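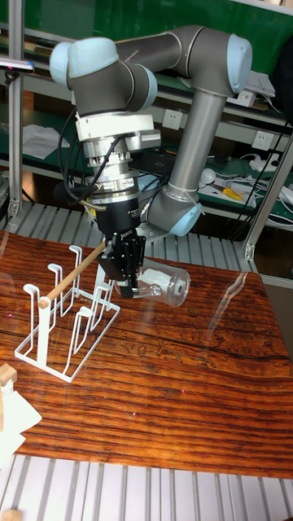 Dowel in the gripper, cup on its side. The arm over the striped table, with the drying rack on the left.

I've been promising to write up our house rules for the arm since June, mostly to Birthe Kragh, who writes the kind of email that gets shorter every time she sends it. So, Birthe, this one's for you (and for anybody else who runs a small manipulation bench and has been getting by on "everyone sort of knows how we do it").

Quick background if you're new around these parts. I look after the tabletop work at Okumano, which mostly means I write the task sheets, fix the task sheets, and then apologize for the task sheets. The job I've been on lately is the one we call Pendia. It's a drying rack, a dowel, a clear cup and a small white card, and the arm has to handle all of them on one table. It sounds like a toddler's puzzle. It has eaten my spring!

Anyway, the rules. We started with a big binder. Kwesi Ansah put it together before I joined and it's a lovely piece of work, really, with tabs and everything, but the last revision we printed came to 331 numbered items and people just weren't reading it. You can't blame them. If you want to run a ten-minute trial and the paperwork in front of it takes longer than the trial, you skip to the bit you think you need and you get going. So I sat down with Kwesi and a pot of very strong coffee and we boiled the everyday part down to a single sheet. The binder still exists. The binder is where you go when something odd happens. The sheet is what hangs by the bench.

Before anybody writes in: none of what follows replaces a proper risk assessment, and it doesn't replace what your arm's manual says about speed limits, stopping distances or protective stops. We have all of that, it's signed, and it was done by people who are a lot more careful than I am. What I'm talking about is the layer on top. Good manners, if you like. How you set the table, how you write things down, when you quit.

Set the table the same way, and write down when you didn't

My number one. Every task sheet has a start layout, and the start layout says where each thing goes and which way it faces. That second part is the one people forget. A cup on its side is not a full description of a cup on its side! Which way does the mouth point? Toward the rack or away from it? Those are two different problems for a gripper, and for a good long while our sheets just said "cup, lying down" and left the rest up to whoever was on shift.

I found this out in the most annoying way possible. I was comparing two batches of runs that should have matched, and they didn't, and I spent most of an afternoon blaming the gripper, then the lighting, then myself. Then I put two setup photos side by side and the cups were pointing in opposite directions. Both perfectly legal under the sheet as written. I wanted to lie down on the floor.

So now the sheet has a line for mouth direction and a line for which cup it is, and if the cup has a handle there's a line for that too. If you change any of them on purpose, great, that's what variations are for, but it goes in the log before the run and you give it its own label.

Clear things get extra attention

I love clear cups as test objects and I also sort of hate them. You look straight through them to the wood, and on a shiny table with a busy grain it's a real pain to judge where the edge of the cup is, for me as much as for any vision system. Tetteh Sulemana wanted to swap the tabletop for something plain and matte. I get it, I do. But kitchens have shiny tables with stripes on them, and I'd like to find out about the trouble at our bench and not in somebody's house.

What we agreed on is that the surface is part of the task. It's named on the sheet. If you put a mat down, or turn the table, or swap it out, you've made a new task and it gets a new number. Same for the lights overhead, which leave glare on the finish. You don't have to fix the glare. You do have to leave the lights alone in the middle of a batch.
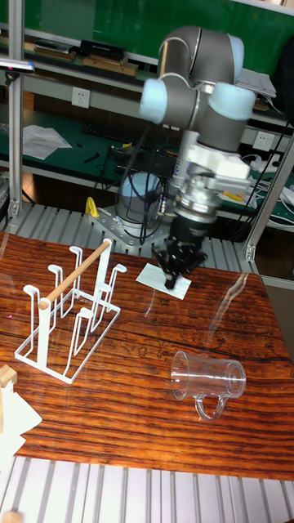 Gripper down at the little white card, cup over on the right with its mouth toward the rack.

Flat things and the floor height rule

Cards! Paper! Anything thin and flat! This is the section I'd underline if I could only underline one.

When the fingers have to come right down to the table for something as thin as a card, you've got almost no room between "touching it nicely" and "pushing on the furniture." Our rule is that every task with a flat object has its own floor height, measured for that table, entered by one person and read back by another. Out loud, please. I know it feels silly. Theophilus Mensah reads his in a sort of airline pilot voice and now we all do it.

The other half of the rule is the force limit. It gets set on the sheet, for the task, and you don't nudge it up at the bench just to get a run through. If the limit is wrong, stop, change the sheet, start a new batch. I've broken this one myself (a quick little bump, "just to see") and ended up with a set of runs where half were done under one limit and half under another, and there was no way to sort out which was which. I threw the lot away. All 20 of them, goodbye.

And please look over your table between batches. Ours has marks and scuffs in the finish, and I've started keeping a plain photo of the bare surface at the front of each log. A mark that's in the log is just a mark. One that isn't will have somebody squinting at it a month later wondering if the arm did it.

Hands, and who's holding the button

Short section, and the only one where I get bossy. One person owns the stop button. That person isn't also moving objects, or typing, or eating a sandwich. If you need to reset the cup, the arm is stopped first, you say "hands in," you do your thing, you say "hands out," and the button person repeats it. Then, and only then, you go again.

Zuweira Asamoah came over from Hakeo, where they run much bigger cells with proper fencing, and she was pretty horrified at how casual our version of this used to be. She was right. The words we use are hers. They'd been using them for years over there and they work just as well on a bench with a cup on it. If you only steal one thing from this post, steal that.

Two small add-ons that came out of the same conversation. Sleeves get pushed up, lanyards come off. And you don't reach under the arm to pick something up from the far side, even when it's stopped, even when you're in a hurry. Walk around. It's four steps.

Cables count as part of the robot

We've got sensor and gripper cables looping down off the wrist, like most people do, and for ages nobody had the job of looking at them. Now it's on the sheet, first thing in the morning and again after lunch. You take the wrist slowly through the widest turn in the day's tasks and you watch the loops. Do they snag? Do they pull tight? Is a tie rubbing on something? If yes, fix it before you run anything, and write down what you did.

Kwesi wanted a form for this. I talked him down to a checkbox and a blank line. So far the blank line has been worth more than the checkbox ever was, because people write real things on it, like "loop on left side longer than it was, shortened."

What goes in the log

We went back and forth on this more than on all the rest put together. The log for the rack and cup work is up to 1081 entries now, and for the first 366 of them we only wrote down pass or fail. I can't tell you how much I regret that. Pass how? The cup got picked up, but was it tilted? Did the dowel stay where it was supposed to be while the gripper was busy elsewhere? A single word doesn't carry any of that.

So these days each entry gets the sheet number, the start layout (with any changes), who's on the button, the limits in force, the result, and one plain sentence in your own words. Just one. I don't want an essay, I want "picked up fine, rim end dipped a bit." You'd be surprised how often that sentence is the thing I go back for.

Stopped runs stay in. All of them. If you hit the button because something felt off and then nothing was wrong, that's an entry too, and no one gets teased for it. I feel pretty strongly about this! The day people get shy about stopping is the day I'd start to worry.

The order we run things in

Since a few of you asked on the last post, here's our morning from the top of the sheet. It's not fancy.

1. Read the sheet for the task, including the bits you think you know by heart.

2. Cable check at the wrist, slow.

3. Bare table photo, then lay things out and take a second photo of the start layout.

4. Read back floor height and force limit.

5. Agree on who has the button, and say it.

6. One slow run at reduced speed, all the way through, with both of you watching the fingers and the cup.
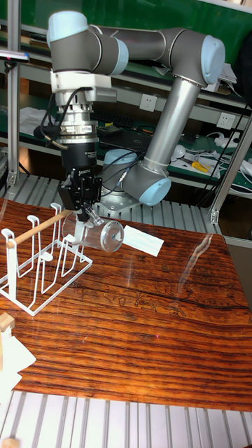
7. If the slow run looks right, go to task speed. If it doesn't, go back to step 3 and not to step 6 (this is where everybody cheats, me included).

8. Log as you go. Not at the end of the day, you won't remember.

9. Stop for a break when the sheet says so, even if it's going well.

Things I still haven't sorted out

Handovers between shifts are messy. Asante, our log tool, lets two people have the same batch open at once, and we've had a couple of mornings with two different versions of the start layout and no clear way to tell which one was used. For now we've got a rule that you close your batch before you leave, finished or not. It's clunky and I'm open to ideas.

I also don't have a good rule for when an object is worn out. Cups get scratched, cards get bent corners. At what point is it a different cup? Tetteh says replace them on a schedule, Zuweira says replace them when you can see the difference, and I keep going back and forth depending on who I talked to last. If you've got something written down for this at your place, I'd love to read it. Comments are open, and Birthe, I'll send you the printable sheet tonight.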